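The Slow Business of Clearing a Table

The lunch crowd at the Krasniqi bakery café in Gristidton is gone by 2:30, and the cleanup takes one person with a gray tub and a spray bottle a little over half an hour. Plates go in the tub. Cups get emptied and stacked. Whatever is left on the benches gets swept into a bag, the tables get wiped, and the chairs go back where they belong. Most people who have done the job can't tell you how they do it.

Getting a machine to do the same work has kept Jasper Prins busy for three years. Prins runs the testing side of Zulora, a small company that writes software for robot arms and tries it out in cafés, hotel break rooms and the back ends of shops. He used to manage a restaurant, and he keeps a manager's view of the thing. He wants to know what it costs, how long it takes and who has to stand next to it.

His answer for now is that somebody still has to stand next to it.

Zulora keeps a log of every pickup its arms attempt outside the lab. Last January the total stood at 2,724. Cups and bowls did best. A cup has a shape the software can work out, it sits upright, and it stays a cup while it is being picked up. Cardboard boxes did well too, as long as they were closed. The failures piled up at the other end of the list, among napkins, film, receipts, wet paper and bags.

"The hard part of a café is the stuff that weighs nothing," Prins says. "You can give me a full soup pot any day."

The trouble with a bag is that it has no fixed shape. The software plans its grip from what the camera sees, and then the fingers touch the plastic and the plastic moves. If there is something inside, it moves as well. Pinch too high and the arm comes away with a corner while the contents stay on the seat. Clear plastic adds a second problem, which is that the camera looks through it and may settle on the paper inside as the thing to grab. A person solves all this by feel, without slowing down. An arm with two fingers mostly has to go by sight, and the moment it closes in on something, its own fingers block part of the view.

Shop floors are further along. Trumix, a housewares distributor across the river, has had a pair of arms at its packing tables for 13 months. They move sealed cartons from a belt to a pallet, and they do it through the night shift. The cartons come in 34 sizes, all of them known ahead of time, and the lights never change. The floor supervisor there has few complaints. She also doesn't ask the arms to do returns, where customers send things back in whatever they had lying around the house. People do the returns.

Homes and cafés are closer to the returns desk than to the carton line. No two are laid out alike, and the mess is different every day. Furniture that is pleasant to sit on gives an arm a good deal to work around, with soft edges, loose cushions and tables on one thick leg.

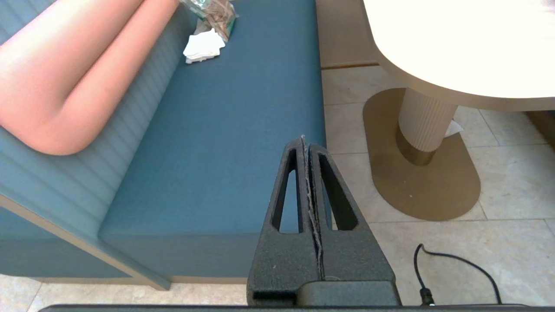 Litter on upholstery is the test Prins cares about most, and it is the one he would show to anyone who asks when these machines will be ready. A hard tabletop gives the fingers something to come down on. A cushion gives way, and fingers pressed into it can pinch the fabric along with the trash. On a job like the teal bench seat, with its clear bag of crumpled brown and tan material and a little pile of white tissues or napkins next to it, a busser would need one hand and a couple of seconds. The arm has to treat the bag and the pile as separate pickups. Then there is the floor, where a scrap of white paper lies by the foot of the table, partly behind the pedestal. Reaching it means going low and coming in from the side, and the software has to notice it in the first place.

Prins sets his target by the clock. He would like an arm to clear a four-seat table and its bench in three minutes, with no one touching it, and do that all afternoon. On good days it manages the dishes in that time and leaves the soft trash for a person. On bad days it stops with a napkin in its fingers and waits for help.

The Krasniqi family has agreed to keep hosting the tests through the summer, after closing. They haven't cut anyone's hours. The owner says she would pay for a machine that did the benches and the floor under them, and she would keep a person on the tables, because customers like to have somebody to talk to. Zulora's current arm would do it the other way around.

Prins has ordered softer fingertips for the next round. He is also trying out a small vacuum nozzle for napkins, which pulls them up well enough and then has trouble letting them go.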